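Andum Pudding Steamer, 2 litre
Sold by Humier Bakeware, Zitenthorpe
$55.00
In stock. Usually leaves the shop the next working day.

The Andum is a lidded steamer for boiled and steamed puddings, made in aluminium with a clip-down lid and a wire handle. It holds 2 litres to the brim, is 17 cm across the top and weighs 736 g empty with the lid on. We have sold it since the shop opened and it is still the one we use at home.

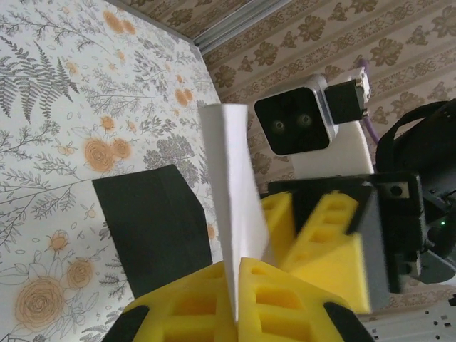 R. Tarawneh

Most people who buy a pudding steamer want it for Christmas and then put it away. That is fine, but it does plenty of other work. A golden syrup pudding in July is worth the pot of water. So is a steamed lemon sponge, or brown bread to go with soup. The shape is a plain tapered basin with no fluting, so puddings come out without leaving their edges behind, and it is easy to line.

The lid has a rolled edge that sits over the rim and is held by two side clips. You still need a round of baking paper under it. The lid keeps out splashes but it is not sealed, and steam will get at the top of the pudding if you skip the paper. You don't need string or a pudding cloth.

The handle folds flat against the side when the steamer is in the pot and lifts up again when you want to get it out. Use an oven mitt or hook a wooden spoon under it. The wire gets as hot as everything else.

What it holds
A pudding rises, so don't fill the basin past three-quarters. Filled to that level it makes a family-sized pudding with some left for the next day. If your recipe was written for a smaller basin, make the full amount and steam it for the same time, then test with a skewer. It will be a flatter pudding but there is nothing wrong with it. Recipes written for a bigger basin need to be cut down, or the extra can go in a couple of teacups covered with foil.

Choosing a pot
You need a pot with a lid that closes over the steamer, and enough room around the sides to top up the water. Most stockpots will do it. Stand the steamer on a trivet, an upturned saucer or a folded tea towel to keep it off the base. The water should come halfway up the side. Bring it to the boil before the pudding goes in, keep it at a steady simmer and top it up from the kettle. Cold water from the tap will stop the simmer and add to the cooking time.

It can be used in a slow cooker if the lid fits. Check the inside height of yours first. 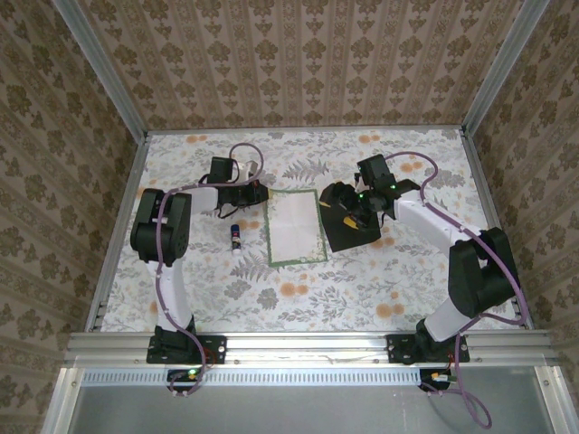
Before first use
Wash in warm soapy water, rinse and dry. Grease the inside well with butter, right up to the rim, and put a small circle of baking paper in the bottom. We do this every time, old steamer or new.

Care
Hand wash only. Dishwasher powder turns aluminium dull and grey, and the colour will not come back. If something has stuck, soak it overnight and use a soft brush. Steel wool will scratch it. The outside may darken a bit in hard water. A spoonful of vinegar in the pot water helps with that.

Don't store a finished pudding in the basin. Fruit puddings in particular should be turned out, wrapped and kept somewhere cool, then put back in the greased basin for reheating.

Not suitable for the microwave.

Spare parts
Side clips are sold in pairs and fit both the current model and the older one with the riveted handle. Lids for the older model are no longer made. The current lid does not fit it, so please check before ordering.

Delivery and returns
Post is charged at checkout by weight. You can also collect from the Zitenthorpe shop, where we are open until lunchtime on Saturday. Unused steamers can be returned with the receipt. If yours arrives dented, let us know before you use it and we will send another.

You may also like
Andum jam funnel
Humier baking paper rounds
Folding trivet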